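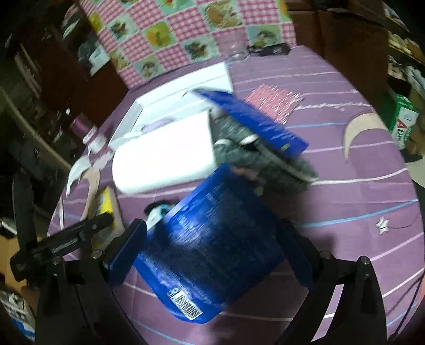 Tobias Wrenfield
Contributing editor, software and machines

Shiny packaging is a terrible thing to look at if you are a piece of software. A glossy blue package tips a few degrees, the light slides across it, and a patch of fine print becomes a white smear while the rest of it drops into navy shadow. You and I don't even blink. We know it's the same package, we know where its edges are, and our fingers are already on them.

Getting a program to be that relaxed about glare is what people at Salano, a small software company in Dembridge, have been working on, and I spent two days there in May 2018 getting happily in the way. Their product is called Remow. It takes what a camera near the gripper sees, works out where the graspable thing is, and decides how the fingers should come at it. I had expected to be shown arms and motors. Mostly I was shown log files, and I loved it.

The part that grabbed me first was how little Remow tries to know. Older systems I've written about wanted a model of every item, measured and stored. Remow starts with edges and contact. Where could two pads press and meet something solid between them? It scores those places, throws out any that would bring a finger into a neighboring item, and keeps a short list. It doesn't need to know that a packet is a packet. It needs to know that it is flat, that it is turned at an angle, and that the space on both sides is clear enough for a pad to get in.

Then comes the busy background, which is where my own favorite bug lives. A patterned tablecloth is full of edges. A cream crescent moon printed on purple fabric has a lovely crisp outline, and an early version of the software thought it would be delightful to pick one up. It would plan a perfect grasp on a flat piece of ink. The fix was to stop trusting a single view. As the camera moves, a real object shifts against the cloth behind it, and a printed moon stays put with the rest of the print. Remow now waits for a few views from different angles before it believes in anything, and the whole check takes around 20 milliseconds.

Watching that on a monitor is great fun. Candidate grasps pop up all over the cloth in pale green, flicker, and then most of them vanish as the view changes, until you are left with a handful sitting on real things. I asked to see it again so many times that somebody finally just gave me the mouse.
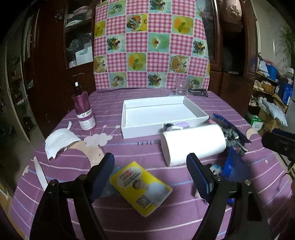 Once a grasp is chosen, a second program takes over. It is called Mulligan, after the do-over in golf, and it plans what to do when things go wrong. A lot of planning software treats failure as the end of the road: the pads close, the item isn't there, an error goes on the screen, and a person walks over. Mulligan has the next attempt ready before the first one is made. If the pads close too far, it assumes a miss and backs up. If they stop too early, it assumes they have caught a neighbor as well, opens, and picks a new angle.

Thin packets are where this earns its keep. They bend, they slide under each other, and a pad can ride up over one instead of pinching it. In the test set I was shown, Mulligan ran through 83 bad first grasps, all recorded, all replayed in software with nothing moving in the room. An engineer can change one line of the recovery logic over coffee and see which of those old mistakes now come out differently. I can't tell you how much I wish my own work had a button like that.

The replay tool is the piece I'd steal if I could. You drag a slider and the camera view, the finger width, and the planner's thinking all move together. Stop at any point and you can ask why a grasp was turned down, and you get an answer in plain words: "left pad blocked," or "edge not confirmed." It was built as a weekend helper for chasing that moon bug, and now the whole office works inside it all day.

There is plenty it still can't do. Clear plastic and drinking glasses remain hard, because the camera mostly sees whatever is behind them. Soft heaps of fabric confuse the edge finder, which wants things to have sides. Putting an item down neatly in a tray is also a separate problem from picking it up, and the code for that is younger and a bit clumsy — I saw it argue with itself over which way to turn a packet until it ran out of time.

The next version is due in August, with a new set of rules for see-through objects. I've asked for a seat near the monitor.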